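Wermont Lounge Refresh — where we've gotten to
Oct 11, 2020
From Hadi Masri

Hi all,

I know I promised you this report a little sooner, but I wanted to get the seating sorted before I wrote anything down, and the seating took forever! So here is the whole story so far, money included.

As you'll remember, the grant was 800 dollars for turning the back half of the Wermont office into a place where people can sit down between appointments (or after one, which is when they really want to). When we applied in March it was mostly a storage corner with a lot of paper in it. The floor is the old gray speckled one and we're keeping it. I got a price for carpet and put it straight in the recycling.

Money first. We've spent 500 so far and I'm holding 300 for the rest. Nearly all of the 500 went on chairs and the side table, plus the delivery charge from Holzer, which I tried to argue down and couldn't. The receipts are in the blue folder and I can scan them whenever you like.

Now the chairs. I went back and forth between the Fluma and the Kullum for weeks. The Kullum is softer, but you sink into it, and a couple of our older visitors tried one in the showroom and had to be helped back out. The Fluma has a firmer seat and you can get up from it on your own, so we went with that, in light gray. It has a curved fabric shell and thin black metal legs, and it looks a lot more expensive than it was. I did worry about light gray and coffee. We have a can of fabric protector now and I've done the seat and the front edge twice, and I'll do it again before we open the corner up properly.

The navy chair is one we already had. I was all set to give it away, but next to the gray one it looks kind of great, so it stays.

The side table has been the surprise favorite. White top with a black flower pattern, gold wire legs, and a little basket on the side that I thought was silly until people started asking if they could put their magazines in it. It's light enough to move with one hand, so it does wander off toward the desks — I keep bringing it back.

Cleaning is the part I underestimated. Dust from the shelving comes down on everything nearby, and the legs of the chairs collect fluff like you wouldn't believe. We've settled on a soft cloth for the chairs and table, a damp mop for the floor, and a quick go at the shelves before either of those. Once a week should do it when the corner is in regular use. I'd like to put a small part of the remaining money toward a decent set of cloths and a proper upholstery brush.

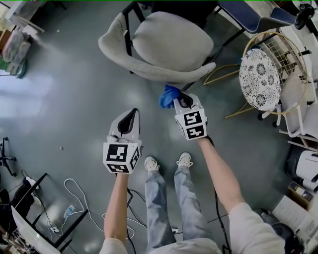 Can the gray chair's cover come off for washing?

The fabric is fixed to the shell, so it has to be cleaned in place. Mild soap, lukewarm water, blot and let it dry overnight.

What's left to do: the white shelving needs a real clear-out, and I still have papers stacked in the corner that belong in a filing drawer or the shredder. I've started on them. There's almost nothing in the pile from the last 2 years, so I don't expect to keep much. I'd also like a floor lamp, as it gets gloomy over there by late afternoon, and I've seen one at Holzer that would fit the budget if they still have it next month.

One thing I need from you: are you okay with the lamp coming out of the furniture line, or do you want it listed separately? Either is fine with me, I just don't want to redo the spreadsheet twice. I'll send the next update once the shelves are done and the lamp is in.

Thanks again for backing this!

Hadi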